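Chapter 7
Counting What You Have: Inventory and the Small Business

In this chapter
7.1 Why stock is counted
7.2 The count sheet
7.3 Periodic and perpetual records
7.4 Shrinkage
7.5 Setting a reorder point
Key terms and practice problems

Opening case: The missing cartons

Shaohua Ye opened a shop selling school and craft supplies in the town of Zostau. She bought most of her goods from one wholesaler, Kolleck, and kept her records in a notebook beside the register. When a delivery came in, she wrote down what was on the invoice. When something sold, the register kept the total in dollars but did not record which item had gone out the door.

For the first year this worked well enough. The shop was small, and she could see most of her stock from where she stood. In the second year she rented a back room and began to buy in larger amounts to get a lower price. By February the notebook said she owned 801 packs of modeling clay. A customer from a local school asked for 100 of them, and she agreed to have them ready the next morning. When she went to the back room she could find only two full cartons, and they did not hold enough packs to fill the order.

She had not been robbed, as far as she could tell. Over the following days she worked out what had happened. One delivery had been written down twice. Several cartons had been sold and never crossed off. One carton had been crushed and thrown away, and nothing had been written down for that either. Each mistake was small. Together they made the notebook useless as a guide to what she could promise a customer.
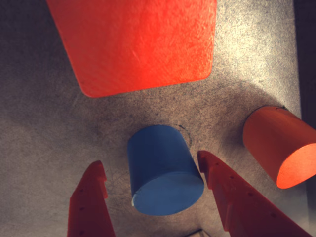 The problem Ye faced is one of the oldest in business. A record of goods and the goods themselves are two separate things, and they drift apart unless someone brings them back together. The process of doing so is called a stock count, or a physical inventory. This chapter explains how a count is planned and carried out, what the results are used for, and how a business decides when to buy more.

Before you begin, you should be able to read a simple invoice and know the difference between cost price and selling price. Both were covered in Chapter 4.

7.1 Why stock is counted

Inventory is the name for all the goods a business holds for sale, together with the materials it uses to make them. For a shop, inventory is often the largest single thing the business owns. Money spent on goods that sit on a shelf cannot be used to pay rent or wages. Goods that are not on the shelf cannot be sold.

A count serves several purposes. The owner needs it to know what can be sold today. The bookkeeper needs it to work out the cost of goods sold, which in turn is needed to find the profit for the year. A bank may ask for it before making a loan. An insurer will ask for it after a fire or a flood, and will want one made before the loss.

The cost of goods sold is found as follows:

Opening inventory + Purchases − Closing inventory = Cost of goods sold

Look at the closing inventory figure. If it is too high, the cost of goods sold comes out too low, and the profit looks larger than it is. Suppose a shop overstates its closing inventory by $3,000. Its gross profit for the year will also be overstated by $3,000, and the owner may pay tax on money that was never earned. The mistake carries forward too — this year's closing inventory is next year's opening inventory, so next year's profit will be too low by the same amount.

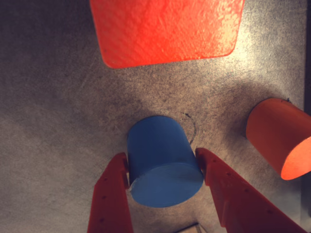
Not every business counts in the same way or at the same time. A grocery store may count fresh goods every night and canned goods once a month. A furniture dealer with few items and high prices may check the whole floor in an hour. A hardware store selling loose screws will often weigh them, since counting each one would cost more in wages than the screws are worth.

7.2 The count sheet

A count sheet is a list, on paper or on a screen, of the items to be counted. At minimum it has a column for the item code, a description, the location, the unit, and the number found. The unit matters more than beginners expect. "Twelve" may mean twelve pencils, twelve boxes of pencils, or twelve cartons of boxes. Many of the largest errors in a count come from one person counting boxes and another person reading the number as single items.

Some sheets also show the quantity that the records say should be there. Others leave this out. A sheet without the expected quantity is called a blind count sheet. Blind counts take longer, but they are more reliable. A person who can see that the answer is supposed to be 48 will tend to find 48.

Cedetti, a maker of picture frames with a small warehouse, uses blind sheets and counts every shelf twice. The second person does not see the first person's numbers. When the two results differ, a third count is made and the supervisor signs next to it. The firm closes receiving at noon on the day before a count so that no new goods arrive while the work is going on. 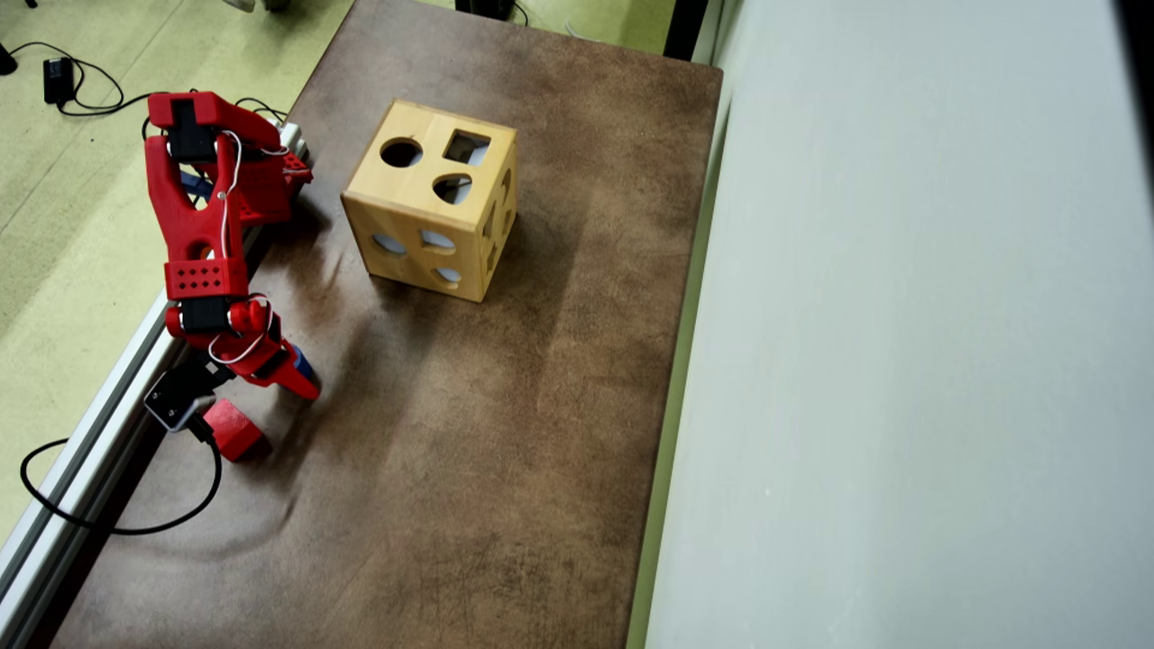
Goods in transit need special care. If an order has left the supplier but has not reached the buyer, one of the two still owns it, and the terms of sale decide which. Under the terms called FOB shipping point, the buyer owns the goods once the carrier picks them up, and they belong in the buyer's count. Under FOB destination, the seller owns them until they arrive. Goods held on consignment are left out of the shop's count, even though they are on its shelves — they still belong to the person who supplied them.

Check your understanding

1. Ye's notebook was wrong for three different reasons. Which of them would have been caught by comparing each delivery with its invoice?

2. A shop has an opening inventory of $9,400, purchases of $22,000, and a closing inventory of $8,150. Find the cost of goods sold.

3. The Ham Garden Center receives a shipment marked FOB destination the morning after its year-end count. Should the shipment be included in the count? Explain your answer in one or two sentences.

Section 7.3 compares two ways of keeping records between counts, beginning with the periodic method.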